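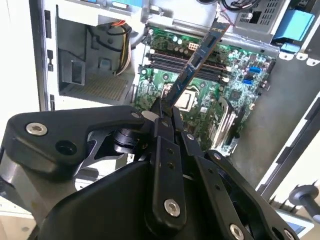 Ustix today put out its first handling standard for robots that service desktop computers, free to download from June. It's short. 16 pages, 13 rules, plain language. The rules cover work like fitting a memory module while the motherboard is still mounted in the tower — narrow black fingers holding the board by one end, four slots behind it, capacitors and a bundle of power supply wires all close by. Plenty to hit in there. Until now every shop wrote its own rules, or didn't.

The document is called the Grurnbridge Practice, after the Ustix test site where it was drafted. Repair firms, refurbishers and school IT depots are the main audience. Two partners, Furtado and Trinton, have agreed to run it on their own benches first and report back.

What's in it:

Power off, cord out, before any arm enters a case. No exceptions for "just a quick look".

Grip limits set per part and written down. A memory module does not get the same squeeze as a drive. Hold it by the board and keep off the chips where possible.

Metal fingers and arm links grounded, checked at the start of every shift. The check gets logged, name and time.

Loose cables tied back by a person first. Robots don't get to push wires aside under this version.

Slow speed inside the case. Full stop if contact is felt anywhere except at the part or it's slot.

Seating force capped. If a module doesn't go in after 2 tries the robot backs out and a person takes over.

The rest deals with lighting, fasteners, dropped screws, training and record keeping. Dropped screws got the longest section, and the most arguments.

"We had 5 drafts and threw out most of the first three," said Érica Peixoto, who led the writing at Ustix. "People on the bench wanted something they could read over lunch and pin up. The force numbers moved right up to the last week. I expect they'll move again."

The Practice is voluntary. It does not replace electrical safety law or the robot maker's own manual, and Ustix is not offering a certificate at this stage. Laptops and servers are out of scope. A laptop annex is being looked at, no date yet.

Comments are open to anyone, including shops that have no robots and are only thinking about it. Send them thru the form on the Ustix standards page. Printed copies on reqeust.

Media contact: Érica Peixoto, Ustix, Grurnbridge site. Calls before 5 p.m. please.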